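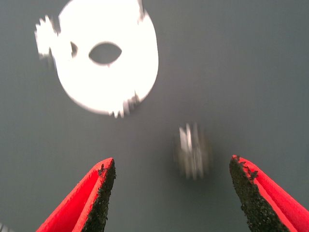
**Thursday, 8:00, bench notes**

Back on the toothed disc this morning, the white one with the almond-shaped hole through it. I still call it the fish when I'm talking to myself, on account of that hole and the little curved slot beside it (once you've seen an eye there you can't stop seeing one). Whoever drew it for the Trirkison job had a nice hand with a curve. I'd like to try a version with the slot a touch longer, but the tooth profile on the side lobe should stay as it is, please, so don't anybody "clean it up" in the drawing!

I gave the gray surface a wipe with the Clenix before setting anything on it. White parts pick up every bit of grime in this building, and I have rubbed enough fingerprints off teeth this month to last me a good while.

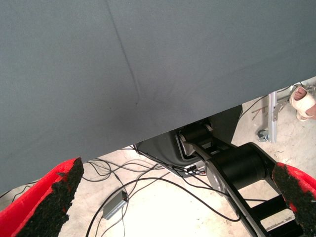
Then the cloth. I've wanted to write down something sensible about the gray cloth for ages, so bear with me. It has a crease in it that I would love to see gone, and my plan is a warm iron through a damp towel, on the lowest setting, some evening when the bench is free. The weave is fine and it does shed a little, so a good shake outdoors first. If we ever buy another, I'd ask Carbone for the same weight in a darker gray — the last quote was $89 for a piece big enough to drape properly, and I thought that was fair. 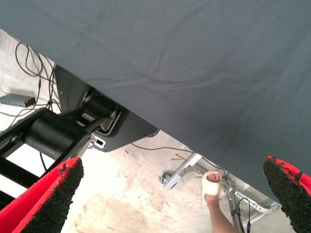 The other thing on my list is the concrete floor. Those brown stains have resisted me through 4 different cleaners now, and I'm starting to feel fond of them. Utotance has a poultice you spread on and leave for 7 hours, so I may try it on one small patch before we commit to the whole room.

To do: order the poultice, find the good iron, print the longer-slot disc.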